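Washing your woolens on the Vamier 2204

I wash all my sweaters on this machine now, stripes and all, and they still fit me!

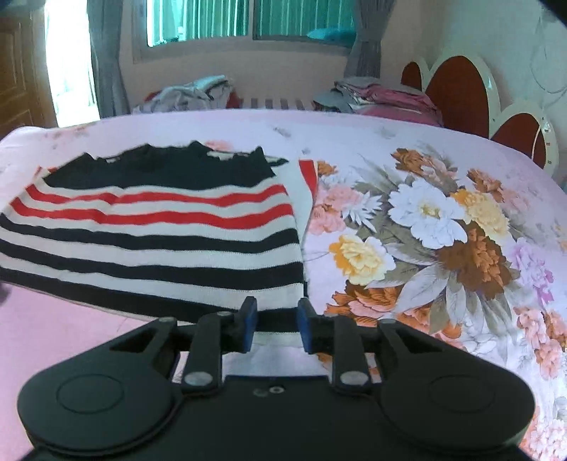

Setting up the wool cycle

1. Turn the dial to Delicates, then hold the Kaltis button for 3 seconds until it beeps (mine beeps twice, no idea why).

2. Pick cold and drop the spin to the lowest setting.

3. Put in two or three sweaters, inside out. I tried five once and they came out soaked.

Caution: skip the fabric softener. It gums up the drawer and you'll be scrubbing it with a toothbrush like I was in March.

4. Press Start and leave the door alone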